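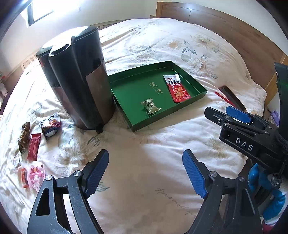
Snacks and tray laid out on the bedspread.

Sorting loose snacks into a serving tray

Last updated 26 Jan 2022

Loose snack packets from mixed bags tend to end up spread over a bed or a drawer. The procedure below moves them into one low-walled tray that can be carried to a table in a single trip. It applies to sealed packets and wrapped candy. Opened packets go in a clip-top box and are covered on the Dinel storage page.

What you need

A rectangular tray with straight walls. The one in the photo is dark green, with gold Chinese characters on the floor. Walls of 30 mm are enough for flat packets.
A flat surface large enough to spread everything out. A made bed works if the cover is pulled tight first.
A dry cloth.
A pen and a small label.

Step 1. Clear the surface

Move appliances, boxes and pens off the bed. A tall, narrow item such as a kettle or thermos tips easily on a mattress, so put it on a hard surface before anything else is moved. Smooth the bedspread from the headboard down. Small candies disappear into folds, particularly on a printed cover.

Step 2. Spread and check

Lay the packets face up in a single layer. Read the date on each one. Set aside anything past its date and anything with a split seam. Press each sealed pouch lightly. If it goes flat, treat it as opened.

Step 3. Sort by shape

Make three groups: flat packets, sticks, and small wrapped pieces. Ignore flavor at this stage. Shape decides where an item sits in the tray, and mixing shapes wastes floor space.

Step 4. Load the tray

Wipe the tray floor. Place the largest pouch in a far corner, printed side up. Set flat packets beside it in rows, overlapping by no more than a third. Lay sticks along one long wall, parallel to it. Twist-wrapped candy goes in last, along the near wall, where it can be picked up without disturbing the rest.

Do not stack above the top of the wall. If packets are left over, use a second tray.

Step 5. Label and store

Write the earliest date from Step 2 on the label and attach it to the outside of a short wall. Keep the tray out of direct sun. A windowsill is unsuitable for chocolate in any season.

Check the label again at the end of February, then monthly.

Related pages: Tetteh drawer dividers; Lining a shallow tray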